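Levach Bibliography and Reception Data
README, release 2

Summary

The Levach data set records the published work of an invented-language poet and playwright circle active in and near Zondunton, together with translations, stage productions and reviews. It is kept as a set of plain text tables. The main table holds one row per work, and the other tables point back to it by work ID.

Compiled by Leonie Bachmann. Translation records checked by Engelbert Rainer. Last updated Feb 15, 2026.

What is covered

Novels, novellas, poetry collections, plays, radio plays, libretti and essays that appeared in book form or were staged for a paying audience. Work printed only in magazines is listed if it was later collected, and the magazine printing is then given in the notes field. Letters and interviews are left out. Juvenilia is left out unless the author approved a reprint.

The Danzer Prize long lists are included as a separate table. Earlier copies of this data mixed long-listed and short-listed titles in one column. They are now split.

Files

works.tsv — one row per work
editions.tsv — one row per edition or printing
translations.tsv — one row per translated edition
productions.tsv — one row per stage production, with venue and opening season
reviews.tsv — one row per review, with a link to the work and the edition reviewed
danzer.tsv — long lists, short lists and winners
people.tsv — authors, translators, directors and editors
media/ — pictures

All tables are UTF-8, tab separated, with a header row. Line breaks inside a field are written as a vertical bar. There are eight tables in the full archive; the extra one, aliases.tsv, maps old work IDs to current ones and is only needed by people who cited release 1.

Media
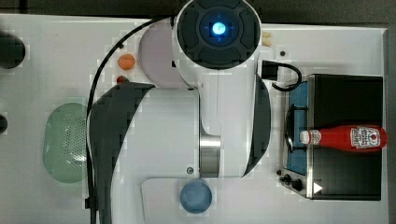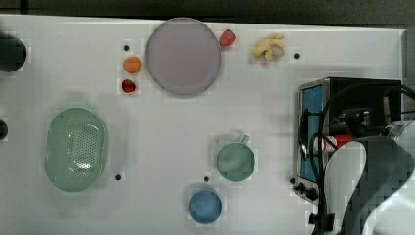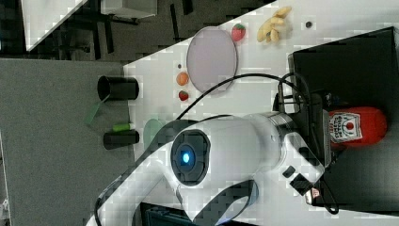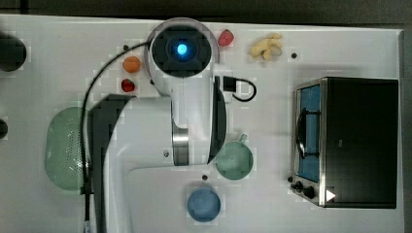
Fields in works.tsv

work_id — stable, never reused
title_orig — title as printed on the title page, original spelling kept
title_en — published English title, empty if there is none
title_gloss — our own literal English version, in square brackets
form — one of: novel, novella, poems, play, radio, libretto, essays
year_first — year of first publication or first performance, whichever came first
cycle — name of the cycle or trilogy, if any
cycle_pos — position in the cycle
notes — free text

A gloss is not a title. Please do not cite title_gloss as if a translation existed. If title_en is filled in, the gloss stays in place so that the two can be compared.

Multi-volume works

A novel issued in parts gets one ID for each part and one for the whole. The Venthorpe cycle is the hard case. Two of its volumes were first printed separately and then bound as one book, with a new opening chapter and no change of title. The bound book has its own ID, and the differences are in the notes. Counting rows in works.tsv will therefore overstate the number of separate works. Filter on cycle_pos if you need a clean count.

Dates

Title page dates are used even where the book reached shops the year before. For plays, a public reading does not count as a first performance. Where only a season is known, the year in which the season opened is used and the field date_certain is set to n.

Known problems

Coverage of radio plays is poor. Almost two thirds of the rows in this group lack a producer, and the broadcast dates come from printed program guides that were not always followed.

Translator names are missing from older editions in which the publisher did not print them. We have left these blank and have not guessed from style or from later editions.

Reviews are mostly from newspapers with a searchable archive, so small regional papers are thin. Do not use the review table to measure how well a book was received.

Some directors appear twice in people.tsv under a married and an unmarried name. Merges are made only when a printed source confirms them.

Changes since release 1

Split the Danzer lists. Added librettists to people.tsv. Replaced the genre field with form. Removed the page count field from works.tsv; it is now in editions.tsv, where it belongs. Corrected the order of two essay collections that share a year.

Corrections

Send the work ID, the field, the present value and the proposed value, with a scan or full reference for the source. Title pages are preferred over library catalogs. Corrections received by the end of March will go into the next release — later ones will wait for the release after that.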